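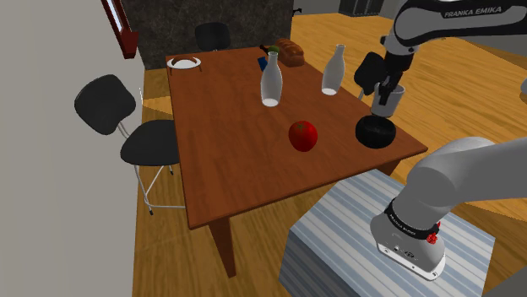 Simulated dining table setup from the Zendano home build, with the arm holding a gray cup near the black bowl.

DERKARA WORKSHOP RELEASES PLANS FOR HOME TABLE-CLEARING BUILD

Derkara, a shared workshop for home builders, has released the first full set of files for Zendano, a project that lets members plan and test a table-clearing robot arm in simulation before they set anything up at home. The files are free to members from March and include the room model, the object set and a written build guide.

Zendano began as a bench project in the Skoduvance room of the workshop, where members wanted to know how much of a dining table a fixed arm could reach. The released version includes 60 practice layouts and 3 arm positions. Each layout puts everyday things on the same table, and a builder can move any of them, save the result and run it again.

The guide asks builders to measure their own table first and enter its length, width and height. It then covers where to put the base, how to set the gripper's opening and how to write a simple pick-and-place routine. Members who have never written code can start with seven prepared routines and change one value at a time. 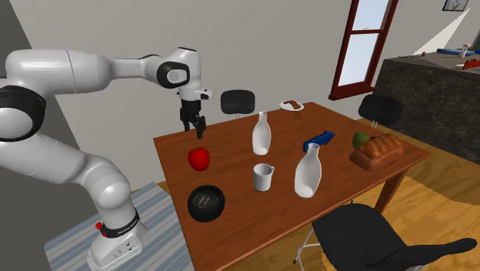

Placement of objects takes up the longest chapter of the guide. A routine that works on a clear table can fail once something tall stands in the path of the arm, so builders are asked to try several layouts before moving on. In one of them the gripper points down near a red apple, with a black bowl directly in front of the fruit and two white bottles farther along the table — a small mug sits between the bottles. The guide suggests starting with the apple and leaving the mug for later, when the approach height has been set.

The simulation runs on Quan, the workshop's own scheduling tool, which can queue up to 200 runs overnight. Results are saved as a plain table that opens in any spreadsheet program.

Derkara will hold open bench hours for Zendano builders through the spring, starting at 6 p.m. Members can book a seat at the front desk or through the workshop's booking page. Changes to the guide will be posted with the project files.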